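かごはもっと雑に使っていい

年末の片付けが終わらないまま年が明けて、1月3日。雑煮の鍋も洗ってない。なのに急に書きたくなったので書く。かごの話。

収納の本を読むと、たいてい「まず全部出しましょう」と書いてある。出す。床が埋まる。次に「用途ごとに分けましょう」。分ける。ここまではいい。問題はそのあと。「ぴったり合う容器を揃えましょう」。これ。これがよくない。ぴったり合う容器を揃えた家で、半年後もぴったりのまま暮らしている家を、私は見たことがない。うちが駄目なだけかもしれないけど、実家も、妹の家も、前の職場の給湯室もそうだった。

去年の6月、引っ越しのついでに台所の容器を全部買い替えた。Skuraという収納用品の店の、蓋つきの透明なやつ。積める。きれい。棚の寸法を測って、メモして、店の通路で電卓まで叩いた。128ミリの引き出しに入る高さのものを選んで、悦に入っていた。で、どうなったか。

夏にパスタの袋が長くなった。いや、メーカーを変えただけなんだけど、袋が長い。入らない。折ると蓋が閉まらない。仕方なく袋のまま横に立てる。その隣に、なんとなく海苔が立つ。海苔の隣に封を切ったかつお節が立つ。透明容器のほうには何が入っていたかというと、輪ゴムと、使いかけのクリップ。高い買い物だった。

そこへいくと、かご。かごは文句を言わない。多少はみ出しても、かごのほうがなんとかしてくれる。口が開いている。蓋がない。蓋がないというだけで、どれだけの物が元の場所に帰れるか。片付けで一番つらいのは「しまう」ことではなく「しまう前に開ける」ことだと思う。扉を開けて、容器を引き出して、蓋を外して、入れて、閉めて、戻す。手が濡れていたらもうやらない。私はやらない。かごなら放り込んで終わり。

もちろん反論はある。埃が入る。見た目が散らかる。編み目に粉が詰まる。全部そのとおり。特に粉。パンを入れるとパン屑が編み目に入って、これが取れない。歯ブラシでこするか、逆さにして叩くか。叩いたら床に落ちるから床も掃く。正直めんどくさい。でも、めんどくさいのは月に何度かであって、蓋のめんどくささは毎日なのだ。

パンの話が出たついでに。パンを皿ではなく小さいかごにのせて出すのを、私は長いこと気取りだと思っていた。喫茶店のモーニングみたいで。家でやることか、と。ところがやってみると、これが妙にいい。焼いたパンを皿に置くと裏が湿る。湯気の逃げ場がない。かごだと下から抜ける。だから最後の一口までちゃんと硬い。硬いのが好きなので。あと、皿より軽いから片手で運べる。コーヒーを持ったまま。朝はこの片手が大事。

果物も同じで、冷蔵庫の野菜室に入れたりんごは忘れる。出しておいたりんごは食べる。これはもう、断言する。うちでは去年、野菜室の底から、いつのものか分からないりんごが2個出てきた。皺だらけで、なんだか謝りたい気持ちになった。以来りんごは大きめのかごに入れて、テーブルの奥に置いている。大きすぎるくらいのかごがいい。ぎっしり積むと下から傷むし、下のやつはやっぱり忘れる。かごの底が見えているくらいでちょうどいい。スカスカでいい。スカスカだと買い足しに行こうと思うし。
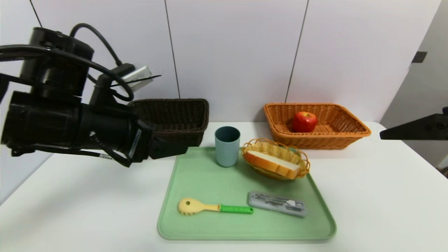
色のことも言っておきたい。かごというと、みんな自然な色を買う。薄茶。どこの店でも薄茶。合わせやすいからだろう。でも合わせやすいということは、見分けがつかないということでもある。うちにも同じ薄茶のかごが並んでいた時期があって、家族の誰ひとり、どれに何を入れるのか覚えなかった。覚えてくれと言うほうが無理だった。ラベルを貼れ、と収納の本は言う。貼った。剥がれた。編み目に糊はつかない。紐で下げる札も試したが、札はすぐ裏返る。

色を変えたら一発だった。濃い茶色と、オレンジ。それだけ。オレンジは食べ物、濃いほうはそれ以外。説明もそれだけ。子供でも分かるし、酔った夫でも分かる。オレンジのかごなんて台所で浮くんじゃないかと心配したけれど、浮くから目に入るのである。浮いていいのだ。台所はショールームじゃない。

Plornthorpeという雑貨の通販で買ったとき、レビュー欄に「色が派手で落ち着かない」と書いてあって、星が少なかった。分かるけども。落ち着かない色の物をひとつ置くと、他の物が落ち着く、ということがある。全部が落ち着いた色だと、今度はどこを見ていいか分からない。これは私の勝手な説で、根拠はない。

それからお盆。かごの話なのにお盆の話をするけど、私の中では同じ話なので許してほしい。お盆は縁のついた平たいかごだと思っている。テーブルに細々した物が散らばるのは、テーブルが広いからで、そこにお盆をひとつ置くと、物は勝手にお盆の上に集まる。コップ、パンのかご、さっき使ったヘラやお玉。とりあえずここ、という場所。そして持ち上げれば全部いっぺんに流しまで行く。往復が減る。私はこれを覚えてから、食後に立ち上がるのが本当に楽になった。

お盆も、木の立派なやつを大事にしまっている人が多い。来客用。うちの母がそう。来客は年に何回来るのか。たぶん5回も来ない。その間ずっと棚の上で布に包まれている。気の毒だ。薄緑とか、そういう軽い色の、傷がついても惜しくないやつを毎日出しっぱなしにするほうがいい。出しっぱなしで構わない。お盆が出ているテーブルは、散らかったテーブルではなく、使っている途中のテーブルに見える。見えると思う。見えてくれ。

調理道具を立てるか寝かせるか問題、というのもある。立てる派はかっこいい。筒に差して、コンロの脇に。あれをやると、必ず奥の一本が引っかかって手前のが全部ついてくる。パスタをすくう、あの歯のついたやつ。あいつが犯人。歯が泡立て器に噛む。私は寝かせる派に転向した。使ったらお盆にごろんと置く。洗ったら浅いかごにごろんと入れる。ごろん、で済むことはごろんで済ませたい。

少し前にHallgrímssonという北欧風の生活用品店に入ったら、かごが壁一面に掛かっていて、全部で100はありそうだった。きれいだった。きれいだったけれど、値札を見て、それから自分の台所のことを考えて、やめた。高いかごは雑に使えない。雑に使えないかごは、かごの良さの半分を捨てている。濡れた手で触れない、玉ねぎの皮を落とせない、床に直置きできない。そんなの、もう箱である。蓋のない箱。

編みが天然か樹脂か、みたいな話も必ず出る。私はどっちでもいい派。怒られそうだけど。天然のものは匂いがいいし、使ううちに艶が出る。樹脂のは丸洗いできる。うちは台所が北向きで梅雨時にはかびるので、樹脂が勝つ。南向きの家なら天然が勝つんじゃないか。Staslowの樹脂かごは縁が少しちくちくしたけど、やすりをかけたら直った。どっちが上とかいう話を延々している人を見ると、まず中身を入れたらどうかと思う。

ここまで書いて、自分の台所を振り返って見たら、輪ゴム入りの透明容器がまだ棚に積んであった。捨てられない。高かったので。これも収納の本のせいだと言いたいが、買ったのは私。電卓まで叩いたのも私。

だから、これから新生活で収納を揃えようという人に言いたいのは、測るな、ということ。いや測ってもいいけど、測るのは冷蔵庫と洗濯機だけにして、あとは大きめのかごを先に置いて、しばらく暮らして、溢れたものを見てから考えてほしい。溢れる物は家ごとに違う。うちはパスタと海苔だった。よその家のは知らない。溢れてからでも店はあいてるし、かごは逃げない。

あと、かごを重ねて「収納」するのは無しで。使ってないかごを入れ子にして棚の上に上げてある家、あれは収納を収納しているだけなので。うちにもあります。今年おろします。たぶん雑煮の鍋を洗ってかr。

洗ってから、です。餅がこびりついている。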